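Terrazzo wallpaper on a rental bathroom wall, worth it?

clikley_dan
Posted Tuesday, 9:14 pm
We rent in Flarnstead and the landlord says peel and stick is fine as long as it comes off clean. The walls are eggshell paint over old plaster. I'm looking at a terrazzo pattern, black and mustard chips on white. 7 rolls would do it. Has anyone had it up longer than a year?

marblemouse
Mine has been up for 20 months in a half bath with no shower. One seam lifted behind the door and I glued it back. With a shower I'd want a fan running. The pattern hides bad seams well, much better than stripes do. Same kind of chips on white, with a marble pattern underneath:
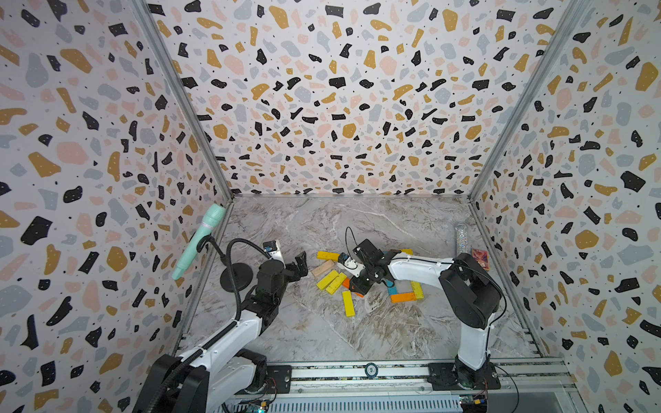
tapia_street
I disagree on the shower part. Ours has no fan and the paper is still flat. What matters is the paint. If it's fresh, wait a month. If it's old and chalky, wash it and let it dry overnight.

grout_202
Old plaster is the problem, not steam. I pulled mine off in Cerneck and the paint came with it in sheets. Lost part of my deposit. Put up a test piece first and leave it two weeks.

clikley_dan
Test piece is going up behind the toilet tonight. Does a hair dryer help with removal?

marblemouse
Yes, on low. Pull down slowly, close to the wall.

grout_202
Didn't help me. Take photos of the wall before you start.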